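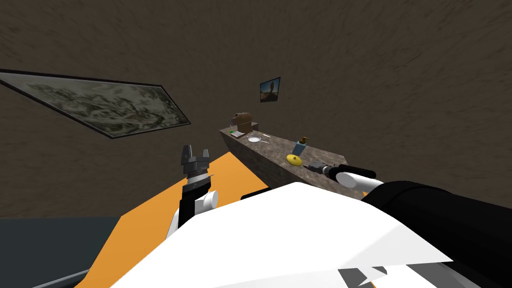 Jostgate bench, sim side. January, started 7:45 pm

Goal tonight: get the right arm onto the gray part at the near end of the counter without the planner throwing a fit. Left arm parked, fingers up, leave it alone until the right one behaves.

Pulled Kamran's branch first. Wouldn't build, missing header again, he'd moved it and not told me. Fixed, pushed. Kamran pls check I didn't stomp your limits file.

Reach. Old approach came in too low and the wrist hit the stone edge. Raised the pre-grasp pose 35 mm, slowed the last bit. Better. Planner still picks the silly elbow-out solution one run in a few, no idea what triggers it. Seed is fixed so it shouldnt. Put the elbow cost up from 45 to 237 by typo, worked nicely, left it. Will be sorry later probably.

Camera tilt. Soudabeh asked again why everything leans. Head mount transform is rotated and I haven't chased it. The detector gets the rotated view same as us, so if we fix the mount we have to redo the crops. Not tonight. Writing it here so it's written somewhere.

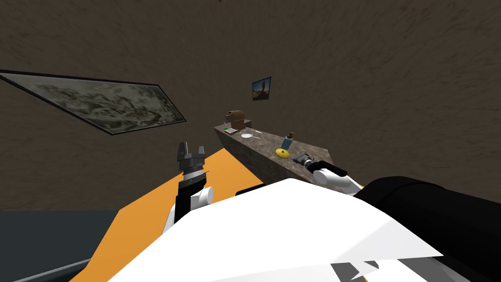

Contact check next, same counter layout. Threshold was way too jumpy, it called a grasp as soon as the hand got near anything. Now it wants force on both fingers for several steps in a row. With the end of the right arm right up against the gray piece like this you'd think we were done, but touching isn't holding and the log has to say which. Added a separate flag for each. Also want the blue pump bottle in as a keep-out volume, it stands close enough to the work that a wide retreat could clip it. The yellow round thing can stay soft, don't care if it gets nudged.

Physics step: ran at 1000 Hz, contacts are calmer but my machine crawls and the fan is awful. Maricica says the Vergara box in the back is free after 9, try there.

Real arm: still waiting on the wrist adapter from Mostel. Shahram printed a stand-in, bolt holes are off by a hair, he's redoing it. Don't put load on the first one!! It's on the shelf by the drill press with tape on it.

To do
- keep-out for bottle, then rerun the whole batch
- find out who changed the gripper open width (Zohreh?)
- elbow thing
- put the elbow cost in the config instead of hard coded, my bad
- order M4 inserts, we're down to the dregs

Stopped 10:20. Batch running overnight on the Vergara box, do NOT reboot it.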